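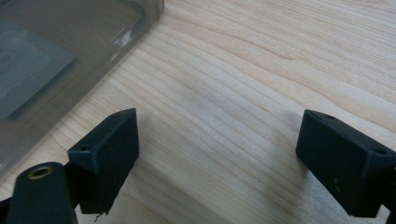

Section 4 covers the care of the Kermani desktop and setting out the storage pieces on it. Read it once the legs are fitted and the top is level. The surface is pale wood with a matte finish, and it should be cleaned along the grain. Find the direction before you start: the long wavy lines run at a slant, and the darker bands in the middle, where they sit closer together, are the easiest to follow. Changes in tone from near-white to honey are normal and are not a fault.

Guides > Furniture > Kermani desk > 4. Top and storage
Search this guide Go

4.1 Cleaning the top

1. Clear the part you are going to clean.
2. Wipe with a soft, dry cloth to lift dust and grit.
3. Go over it again with a damp cloth, well wrung out.
4. Dry straight away. Pay attention to the rim of the cable hole, where water can collect.

Caution: do not use polish, wax or scouring cream. They leave shiny patches on a matte top.

4.2 Setting out the storage pieces
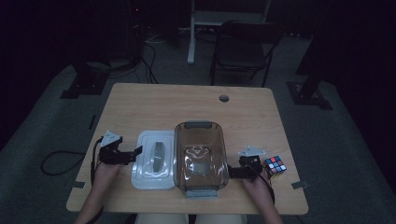
Postalby Home Office – Customer Guides Team

The cable hole is at the far right of the top, so keep that corner free. Storage goes in the centre, where you can reach it from the chair.

1. Set the smoky-brown container down lengthwise, with one grey tab towards you and the other towards the back.
2. Put the white piece with the oval grey handle to its left, flat on the desk.
3. Check that both sit clear of the near edge and leave room for your forearms on either side.
4. Small things such as a puzzle cube can stay at the right-hand side – they need no special place.

Lift the container by both tabs. Do not drag it across the wood.

Note: the top measures 1,280 mm by 590 mm and takes an even load of 35 kg. If you use edge clips, tighten them by hand only and check them every few months.

For spare grommets, quote part 94 when ordering.

Filed under: Desks and Desk Storage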